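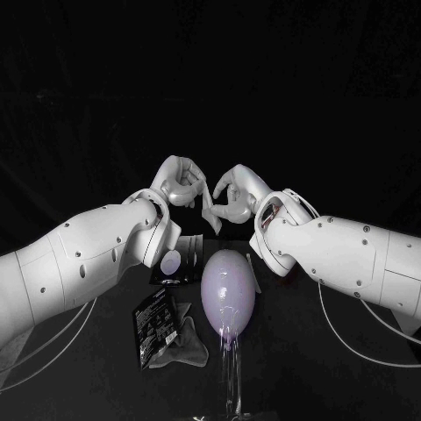
Project updates

Wendoton Student Robotics Project: second progress report
Prepared for the Hosseinzadeh Fund by Marcelle Besson, project lead, Clarkport College
2024-08-02

This report covers the period from the end of April to the close of the summer term. It follows the headings in the grant letter. Spending is at the end.

Work done in the period

The students spent most of the term on two-handed tasks. In the first report we said that the group could run each arm by itself and was starting to use both together. Both arms now run from one control program, which the students call Eser. It was written by the second-year group and tidied up by Donal Phelan, our technician, over the Easter break. It replaces the two separate programs we had before, and the delay between the left and right arms is no longer something the students have to work around.

The balloon task was chosen by the students from a list of five. An inflated balloon stands upright on a clear plastic stick and the two hands have to come in from either side, meet above it and then close on it gently enough to lift it. We like it as a teaching task. A balloon gives way under light pressure, it moves if one hand arrives early, and a mistake costs very little. Dark table and backdrop were kept for all the runs so that the white arms and a pale balloon are easy to pick out when students go back over their recordings.

The group logged 1406 attempts at the five tasks between them. These were spread unevenly. The balloon task took up the largest share, and the cloth-folding task was only started in the last fortnight of term.

Results so far

The approach movement is reliable. Students can bring both hands to the meeting point from the rest position and stop them a short distance apart without contact. This was the main target for the term and we consider it met.

The grip is less good. On the last 300 balloon attempts the hands closed evenly and lifted in a little over half. Most failures were of the same type: the right hand closes slightly sooner than the left and pushes the balloon across before the left fingers are in place. The students have tried slowing the right hand down, which helped, and starting it from further out, which did not. Donal thinks the finger calibration is at fault and has set aside time in the first week back to redo it from scratch.

Cloth folding has not produced results worth reporting. The hands can pick up a corner, but the fold itself is still being done step by step under direct control.

Students and sessions

There are 11 students on the project, one fewer than at the time of the first report. The student who left has moved to another college and her work on the hand positions was passed on to a first-year pair. Sessions have stayed at two a week, with an extra one before the open evening.

Each student keeps a logbook and these are marked at the end of term. The standard has gone up. In the autumn many entries said only that a run had failed; the later ones usually record the starting position, the speed setting and what was changed from the run before. Two students have asked to use their logbooks as part of their final-year coursework and the department has agreed.

We showed the balloon task at the open evening in front of parents and local employers. It was run nine times and worked on six. The students explained the failed runs themselves, and several visitors asked good questions about them.

Problems and delays

The replacement wrist parts for the right arm arrived five weeks late. Work went on with the old parts at reduced speed, so no sessions were lost, but the speed trials planned for June were moved to the autumn.

Cable routing still needs attention. The cables are long enough to loop on to the table top, and on a few runs they caught on items placed near the edge. A fixed guide behind each arm would solve this. The students have drawn one up and it will be made in the college workshop.

Two students had clashes with exams and missed most of May. They will have catch-up sessions in September.

Spending

The second instalment has been spent as planned, apart from two items. Wrist parts came to 500 pounds, against 300 in the budget, as the supplier no longer sells the small set. We covered the difference from the travel line, which was underspent – the visit to Wendoton was made by minibus and cost less than we had allowed. Nothing has been spent yet on the second set of finger sensors. We would like to hold that money until the calibration has been redone, and ask the Fund to confirm that it may be carried over.

Next period

Calibration of both hands will be done first. After that the group will repeat the balloon task under the same conditions so that the figures can be compared with those given here, and then run the delayed speed trials. Cloth folding will be given to a group of four as their main task.

The third report is due at the end of the autumn term. Receipts and a copy of the attempt log have been sent separately.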